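From: Iolo Jenkins
To: snack-shelf list
Subject: Re: [snack-shelf] Bag sizes, price per ounce, and the Humphreys offer

Eetu Nurmi wrote:
> Humphreys is offering us a case of 30 small bags for what we used to
> pay for the big ones. They say people waste less with small bags
> because they finish them, and that the chips stay crisp. The rep
> mentioned a study. I think we should switch in December and see how
> it goes. Stela at the Grarkholm office did it and she's happy.

Eetu, I'd like to see that study before we spend anything on the strength of it. Did the rep give you a title? A year? In my experience "a study" means a slide somebody made for a sales meeting.

Take the waste claim first. People finish a small bag because it's small. Then they open another one. If you want to know whether less gets thrown out, you have to weigh what goes in the trash, and I doubt Humphreys has been through anybody's trash. What we do know is that 30 small bags means 30 wrappers, and none of that goes in our recycling.

Then the price. "What we used to pay for the big ones" is doing a lot of work in that sentence. Used to pay when? The big bags have been shrinking for years while the price on the shelf tag stays put, so comparing case to case tells me nothing. I want price per ounce, with the net weight copied off the bag and the delivery charge added in. I asked Humphreys for that on the phone and got a speech about freshness.
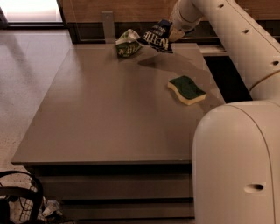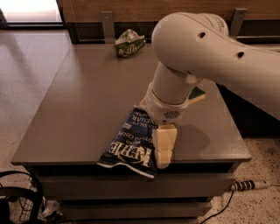 Chip bags, both pictures.

On freshness, I'm willing to be persuaded, but a clip costs next to nothing and I've eaten clipped chips on day 3 without complaint. I also don't buy the line that the air in the bag is all for our benefit. Some of it is padding for the truck, fine. Some of it makes a bag look like more than it is, and I notice the bags never get smaller on the outside.

As for Stela being happy, I like Stela, but Grarkholm has 6 people in it and we have 60. They also had no snack shelf at all before this, so of course it's an improvement. The Mukden crackers were a hit over there too, and you'll remember how long we were stuck with those.

My suggestion: get one case, no contract, and keep buying the big bags alongside it. Write down what we pay and what it weighs. If the small ones come out ahead per ounce I'll say so on this list and you can quote me. Until then I'm a no on switching.

Also, can whoever has the key to the supply closet please reply to my last message.

Iolo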